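Speaker notes: Living with a tabletop arm kit
Nuwan Haque, July 26, 2019

(Start with the lights up. Water on the left side of the lectern, clicker is the one with the tape on it.)

Hi everyone, thanks for coming along after lunch, I know it's the sleepy slot. I'm Nuwan, I do integration work for small packing outfits, and for the past while I've had the Drandon kit from Oltadico on my bench. Two arms, a parallel gripper on each, wrist cameras, one fixed camera over the table and the software that ties it together. I paid for it out of our own budget, so I get to be as grumpy as I like!

Ask for hands: who has bought an arm in the last couple of years? Who's still using it? (Pause. Let them laugh if they want to.)

Okay, so why this kit. We had a customer, Morrison, who sends out mixed small orders. A bottle, a box, a can, something soft, all in one parcel. Everything I'd priced up before wanted the items in a neat row facing the same way, and their items have never been in a neat row in their lives. The Drandon pitch is that you show it the job by hand and it learns from that. Quote from the brochure here if there's time, otherwise skip.

Setting up. Budget a full day. The manual says less and the manual is being optimistic. The arms themselves bolt down nicely and the bases have a coloured light on them that I ended up really liking, because I can glance over from my desk and see what state I've left things in. The cables are a bit of a nuisance. I went through 15 cable ties and I still wasn't happy with it.

Then the demonstrations. You guide the arms through the task, it records all the cameras at once, and you do it again. And again. We recorded 68 runs for the first task, which was "put the can in the tray". It's dull work, put the radio on.

(Next three slides, click straight through, don't talk over them too much.)

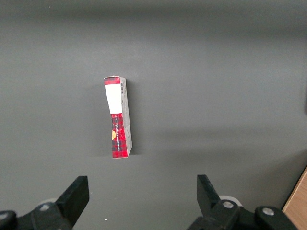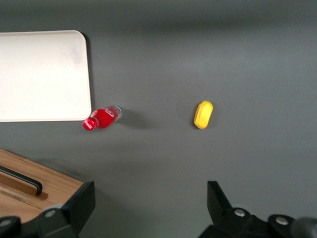
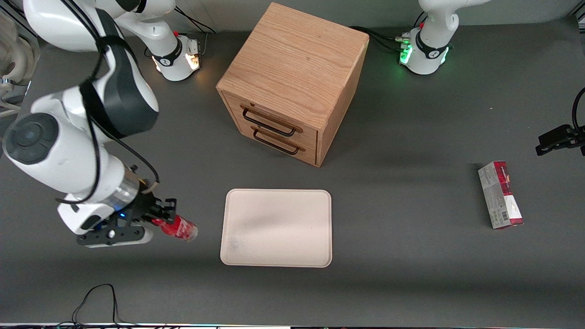 Bench work with the Drandon kit. First two slides: wrist camera. Third slide: fixed camera, gripper holding the can.

Go back to the second slide if people are squinting. I want them to look at the bottle lying on its side. Clear base, shiny body, glare on the cap, all the stuff that gives a vision system a headache. If you're testing a kit like this, please put something shiny on the table on day one. Vendors love demoing with matte blocks and I don't blame them, but your customers don't sell matte blocks.

And the little cabinet on the third slide, with the two drawers. Drawers are a great test because the handle is easy to find and the pull is hard to get right. Pull at a slight angle and it binds. Ours did that a lot in the early sessions, then we redid the demonstrations with a slower pull and it settled down. I'd call it decent now. I wouldn't leave the building while it's running.

The tartan box on the first slide has a bend in it. I like a box with a bend in it, real stock is like that. Grip force out of the gate was set too high for thin cardboard, in my opinion, and the setting is buried three menus down. I've told Oltadico, they were nice about it.

Money bit. People always want the money bit. The extended support plan was 1587 dollars for the year, and I grumbled, and then I used it 5 times before the first invoice was due. Real person on the phone every time. So, fine, I take the grumble back.

I also looked at the Hadeseck package, which is one arm and a much prettier interface. If all you do is pick from one bin, go and look at that one too. For anything where you need to hold a thing with one hand and open something with the other, I'd take two arms and an uglier screen.

What I'd change: shorter boot time, better labels on the connectors, and a way to delete a bad demonstration without scrolling through the whole list. They say that last one is coming in October. We'll see!

Questions. If someone asks about speed, say it's slower than a person and that Morrison knew that going in. If someone asks about safety fencing, send them to the handout, page two, and catch me at the coffee table.

(Leave the contact slide up. Grab the clicker before you go, you lost the last one.)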